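Desks and Utensil Stands: FAQ

Do I really need a stand with a heavy base?
Maybe not. Stores love to sell you weight. If you own two spatulas, a jar does the same job.

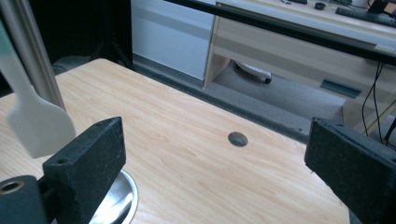
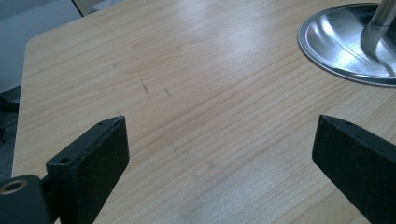
Will a round steel base scratch a wooden top?
The Lumton listing says never. I don't buy "never" — grit gets under anything. Lift the stand, don't slide it, and wipe the underside on Friday or whenever you remember.

What about the Mandum felt pads?
Overpriced at $14. Darius Bogdan tried a set and the glue quit after 11 days. Plain felt from a craft store is fine.

Does polished steel stay shiny?
Only if you keep wiping it. Fingerprints show, whatever the box claims.

Can I run a cord through the desk grommet?
Yes, if the cap comes out. Check before you pry.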